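Search tickets Search Advanced Clear

Ticket 3905
Site: Bendgate, parts room
Opened by: Zerrin Ersoy
Assigned: Jawad Bhutto
Status: open, waiting on parts room

Label printer at Bendgate skips every second label. Started Tuesday after the new roll went in. Job says 2 printed, get one good and one blank. Stock system thinks all is fine so the counts are ok, just no labels on bins.

Jawad, 9:40
Power cycled. Ran feed calibration from the front panel, same thing. Test page from the printer itself is clean, so head is fine. Looks like template size vs roll size. Zerrin can you read me the code on the box the roll came in?

Zerrin, 10:05
Box says Idell 102. Old box is gone, think it was the same supplier but not sure.

Jawad, 10:20
102 is the longer label with the gap. Template on the server is still set for the short one. Changed it, pushed to Bendgate. Try again pls.

Zerrin, 10:50
Better. No blanks now. But text sits too low and the last line of the barcode number is chopped. Scanner at the desk won't read it, the handheld does.

Jawad, 11:15
Moved top margin up. Also found the driver on that PC was reset to defaults, probaly when Talha swapped the machine. Put darkness back where Brestville has it. Cleared the queue, there were old jobs stuck from January.

Amrit Lachance, 1:30
Printed a full set, all scan at the desk. Still one snag, the bin name field is blank on anything made after the Mokoena import. Old bins fine.
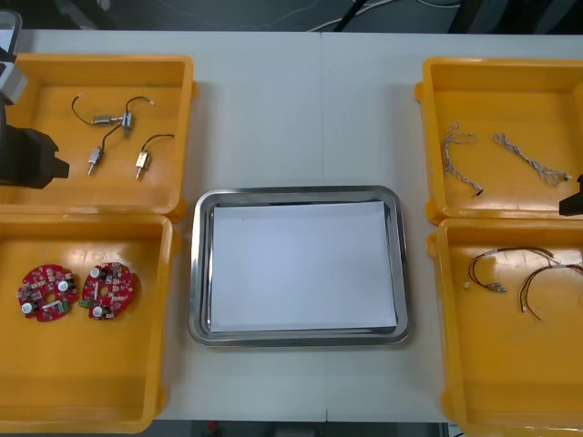
Bin names first, Jawad, then we can close. Import left the name column empty for the new ones and the template just prints nothing. I can type them by hand if the field is unlocked. For the yellow trays I need short names, label has to fit on the rim, and the steel tray gets its own name, don't lump it in with the yellow. Yasir wants the location code on there too but theres no room at that size.

Jawad, 2:10
Field unlocked for Amrit and Zerrin. Max 12 characters or it wraps. Location code can go in the barcode, Yasir ok with that. Leaving ticket open till the names are in. Ordering a roll of 2000 in the same size so we dont do this again.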